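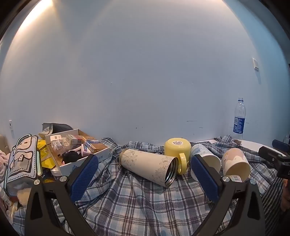
Allero home air monitor: review

The Allero measures fine particles, carbon dioxide and humidity, and costs 266 euros with the mains adapter. I bought one last November after my daughter's third chest infection in a year, when her consultant asked whether we knew what the air in the flat was like. We didn't.

Setting up took a few minutes. It has to stand away from radiators and open windows, and the booklet is clear on this. The readings appear on a small screen and are saved every nine minutes, so a short burst of smoke from frying can be missed altogether.

To check it, I asked Judit Győri, who works in a hospital lung function lab, if I could run it beside her reference instrument for a night. On particles the two agreed well at low levels. Above that the Allero read high, and it was worst when the air was damp. Carbon dioxide was better. With three of us asleep and the door shut it reached 1860 parts per million, and hers gave nearly the same figure.

What it can't do is tell you anything about bacteria, viruses or mould spores. The box has a line about "healthy lungs" that I would ignore. A particle reading says how much fine dust is in the air and nothing about what it is made of.

The Kindbridge app is the weak part. It keeps only 29 days of readings unless you pay, and the export file puts the date and time in separate columns, with the time an hour out in summer. The alarm can be turned down but not off.

We now open the bedroom window before bed, and I cook with the extractor on. I'd buy the monitor again at a lower price. Spare sensors are sold separately and I haven't needed one yet.

Ülle Org
23 August 2026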